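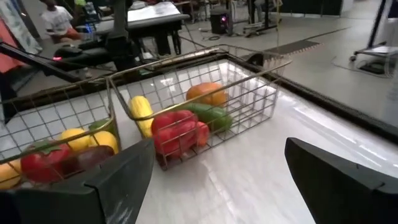

Wire snag is a fault in robotic picking in which a gripper finger passes through, or hooks under, a strand of an open wire basket while reaching for an item. The arm goes on with its planned motion and either drags the basket along, bends the wire, or stops on a force limit. It is one of the most common faults in basket-to-basket work, where produce is moved from one wire container to another, and one of the most interesting, as it sits right where vision, touch and motion planning meet.

Name

The term came into use among operators at Wernico, who also called the fault "fishing." Written reports prefer "wire snag" or "mesh entanglement." A snag in which the basket leaves the table is a "carry-off."

Causes

Thin wire is hard for depth cameras. A strand may return only a few scattered points, and filtering software often throws these out as noise, so the planner believes it has a clear path straight through the side of the basket. Shiny tabletops make matters worse by sending back false depth readings from below the grid.

Item shape plays a big part too. Long items such as cucumbers and squash tend to come to rest against the basket wall, and a finger closing on one end has to pass very near the wire. Round items lying against a wall present the same trouble. Handles that rise above the rim add a second place to catch, usually on the way out with the item already held.

The Skinavden incident

The best-known case took place in November at the Skinavden test hall. On run 2143 of a long produce-sorting trial, the left finger slid under a rim wire and the arm lifted the basket clear of the table. The force limit had been raised earlier that day to stop nuisance trips and had not been set back. The basket swung, came free and struck the floor up to 22 inches outside the marked work area. No one was hurt, but Estíbaliz Figueroa, the operator on shift, reported it as a safety matter, and all trials in the hall were halted. The review, signed by Andor Somogyi, was published on March 14, 2024.

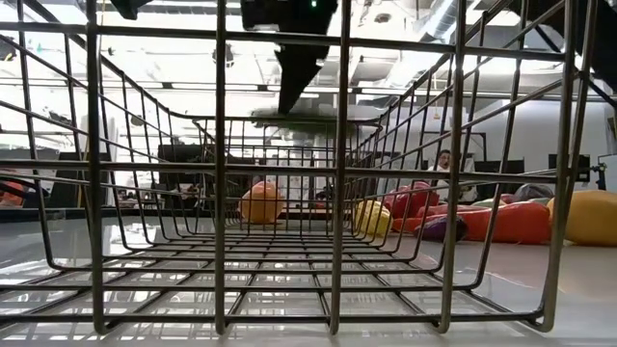
Brândușa Matei
Contributing editor, Robot Faults and Safety

Detection

A snag has a lovely, clear signature once you know where to look. Sideways force at the wrist climbs steadily while the fingers report a normal grip. Dehua Duan's method compares the two signals 200 times a second and stops the arm when they disagree. In a bench series of 1000 picks it caught every full snag, though it also stopped for a few harmless brushes against the rim.

Prevention

Usual measures include treating the whole basket wall as solid in the planner, approaching from straight above, and clamping the basket to the table. Sudico baskets with a flat, coated rim give depth cameras more to see. Clamping prevents carry-off but raises the load on the fingers, so it is normally paired with a lower force limit. Adoración Collado has argued that any change to that limit should expire at the end of the shift, a rule adopted at Skinavden after the review.

See also

Force limit
Nuisance trip
Ortuño rim test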